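3.2 Récupération entre les matchs

Les données viennent du club de rugby de Skarnden, suivi pendant une saison complète. L'effectif comptait 53 joueurs, et 2 047 questionnaires de fatigue ont été retenus pour l'analyse. Chaque joueur remplissait le sien avant l'entraînement, sur l'application Mushi. Les valeurs manquantes n'ont pas été remplacées, suivant en cela Lakatos.

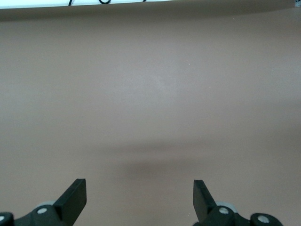
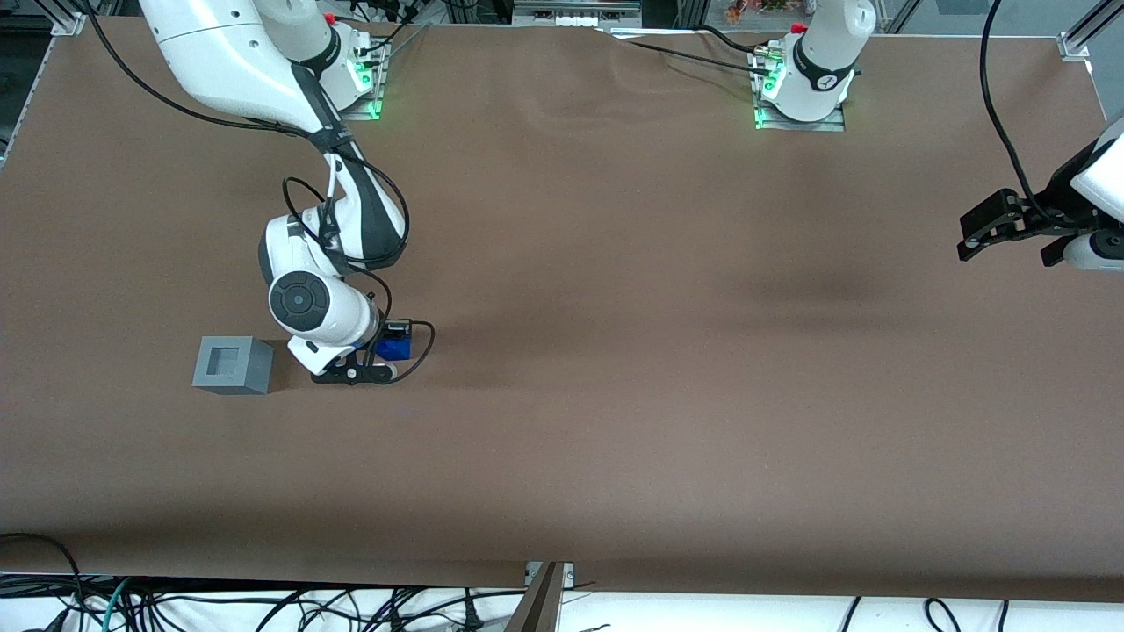 Figure 4. Surface de la table, deux vues.

Une défaite à domicile augmente-t-elle la fatigue déclarée par les joueurs ?

Selon nos résultats, l'augmentation existe, mais elle est faible et disparaît avant le match suivant. Elle est plus nette chez les 22 joueurs qui ont aussi voyagé à Welarholm au mois de septembre. Le temps de jeu reste le facteur le plus important dans le modèle.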